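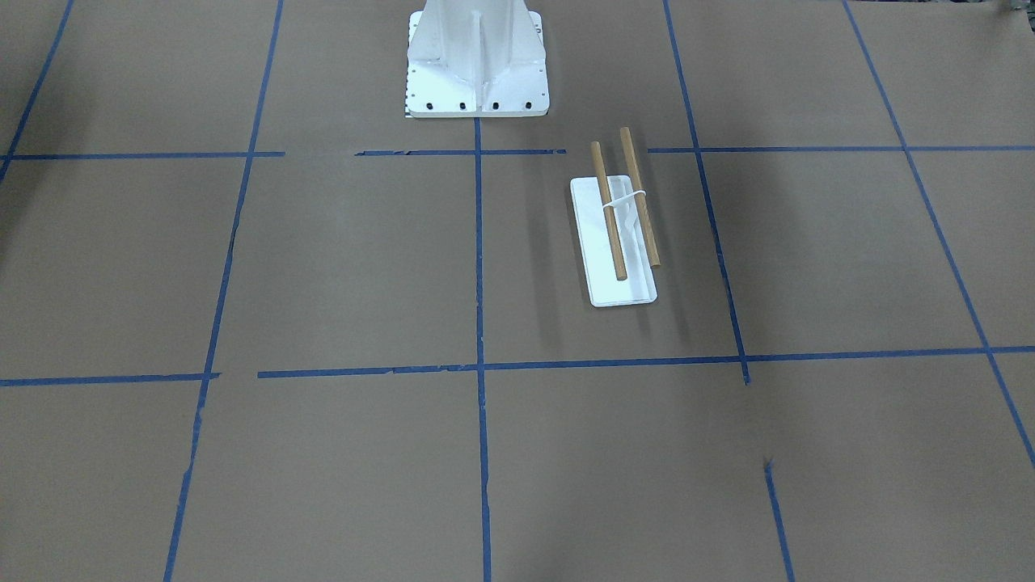 Blue tape grid on the brown surface covering, Basari textile room.

Category: Data Cards > Household Textiles

Print this page | E-mail this page

Kandero Cloth Placement Records: README

Summary

The Kandero Cloth Placement Records document the position and condition of small household cloths on a marked work surface. The collection contains 300 placement records covering 127 individual cloths. It was prepared at the Basari textile room under the direction of Violeta Quiroga and is maintained by Anel Hendricks. Records were entered between March and July.

Contents

cloths.csv lists every cloth, with its inventory code, main color, fiber content, and hem type.
placements.csv gives one row per placement, with the cloth code, the grid cells touched, and the fold state.
surface_log.txt records changes to the surface covering and the tape.
glossary.txt defines the terms used in the other files.

All files are plain text with UTF-8 encoding. Column headings are in lowercase and contain no spaces. Missing values are left blank. A zero is a valid entry and should not be read as missing.

Surface and grid

The surface is protected by a plain brown covering and divided by strips of blue tape. Users should treat the grid as a reference for naming cells. It is unsuitable as a ruler. The tape was laid by hand, some lines have breaks in them, and in places the edges are torn. Where a line is interrupted, the cell boundary is taken as a straight continuation between the two nearest pieces. Repairs are entered in surface_log.txt with the initials of the person who made them.

A cloth that lies across a line is assigned to every cell it touches. The cell holding the largest part of the cloth is listed first. When two cells hold equal parts, they are listed in alphabetical order.

Fold states

Each placement carries one of 4 fold-state codes:

F: flat, with all corners open
H: folded, with at least one deliberate crease
B: bunched, with no regular crease
R: raised, with no part of the cloth resting on the surface
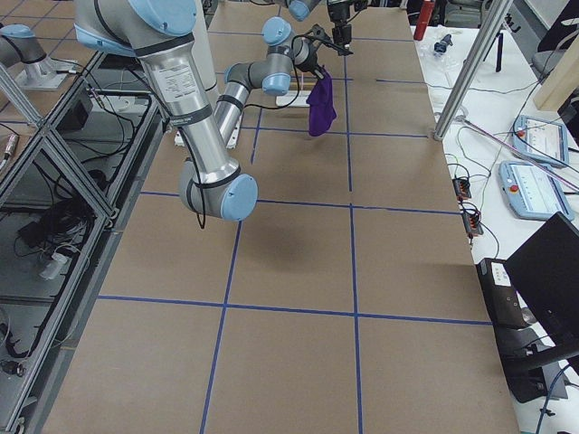
Fold state is assigned by eye and is the field most open to disagreement between readers. Most disputed rows concern the difference between H and B, and Wagner Prado reviewed these individually before release. Code R takes priority over the other three whatever the shape of the cloth. The purple cloth, hanging in a crumpled vertical fold above the tape grid, would be coded R and would not receive a second code for its creases. Cell fields for R rows are left blank. Earlier drafts assigned such cloths to the cell beneath them, and any copy of placements.csv that still does so should be discarded.

Known limitations

Color names were chosen from a short house list, so closely related shades may share a name. Terry and waffle weaves were combined under a single heading in the first inventory and have not been separated. In 6 placements the inventory code could not be confirmed, and these rows are marked "unresolved" in the notes column.

Use and citation

The records may be used for teaching and noncommercial study. Please cite the collection by its full title and name the Basari textile room as the source. Corrections should be addressed to Anel Hendricks and should quote the row number.

Related items

Andrade Table Linen Inventory
Flellell Hem and Edge Glossary
Surface Covering Replacement Guide, by Anderson Miranda

Print | E-mail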